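Clirkgate Forums > Grippers and end effectors > Ribbed pads or smooth? (handheld, two finger)

kusum_n
Posted 19:40

Right, I've been putting this off since February but I've finally got both sets of pads on the bench and I want opinions before I order more. I've got the Luteck handheld with the ribbed orange pads, and a set of the smooth Plultix ones that a mate passed on. Same fingers, same screws, swap takes five minutes if you don't drop a screw down the back of the radiator (I did).

What I'm after is soft stuff and handles with the same tool and no pad change in between. So I've been picking up plush toys, then going for the doors on a little white cabinet, then back to the toys. I've done 238 goes with the ribbed pads so far and 67 with the smooth, so it's lopsided, I know, don't shout at me.
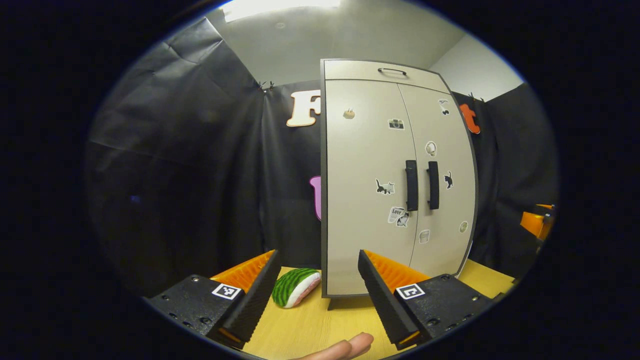
With plush the ribbed ones are miles better. You can come in at a rotten angle and they still bite. The smooth pads let the watermelon slice squirt out sideways if I don't get it square, and then I'm chasing it over the table like an idiot. On the bar handles it's closer than I expected, and I think I slightly prefer the smooth there? The ribs seem to catch as I let go and the door gets a little tug.

Anyone else run both?

bramprins
Posted 20:05

Ribbed all the way for me. That tug on release is your opening speed, I'd bet money on it. Open slower for the first bit and see if it goes.

Which lens have you got on there, the really wide one? I moved over to it and wouldn't go back, I can keep both fingertips and the whole of whatever I'm reaching for in view.

olga.c
Posted 20:31

Going to disagree with Bram. I opened as slowly as I could stand and still got the tug with ribbed pads on a vertical bar. The rib sits against the edge of the handle and has to go somewhere. Turn the tool a few degrees before you let go and it's much better, but then you're teaching yourself a funny wrist habit and it shows up in all your recordings.

Also 238 against 67 isn't a comparison, sorry Kusum! You'd had loads of practice on the first set by then.

kusum_n
Posted 20:44

Fair cop on the numbers. I'll do another batch with the smooth ones and mix them up this time.

Bram, yes, the wide one. Love it for seeing the markers on the fingers, they hardly ever drop out. Don't love what it does to straight edges, everything goes banana shaped before it's corrected.

yianmoon
Posted 21:12

Has either of you tried the Louro pads? Softer than both, no ribs, a sort of grippy skin. I've had mine on for 900 grasps and they're only now going shiny at the tips. Brilliant on handles. On plush they're somewhere in the middle.

They do pick up fluff like nobody's business though. I wipe them down every time I stop for a brew.

bramprins
Posted 21:20

900 is decent. I tore a Louro one on a drawer pull in the first week and went straight back to ribbed. Might have been a bad one I suppose.

olga.c
Posted 21:26

Or might have been you, Bram. I've seen you open a drawer.

goncalo_v
Posted 22:03

Bit of a side road, but check your finger alignment before blaming any pads. Mine were toed in slightly and I spent ages moaning about smooth rubber when only the front edge was touching. Pinch a strip of paper in them and pull, you'll feel straight away if one end's loose.

kusum_n
Posted 22:18

Ooh, good shout. Just done it with the smooth set and the back half of the pad is doing nothing at all! Ribbed set grips the paper all the way along. So that's my 67 in the bin then, I'll shim them tomorrow and start again.

Yi-an, are the Louro ones the same hole spacing as the Luteck or did you have to drill?

yianmoon
Posted 22:25

Drilled. Two holes per finger, I'll dig out the measurements when I'm home.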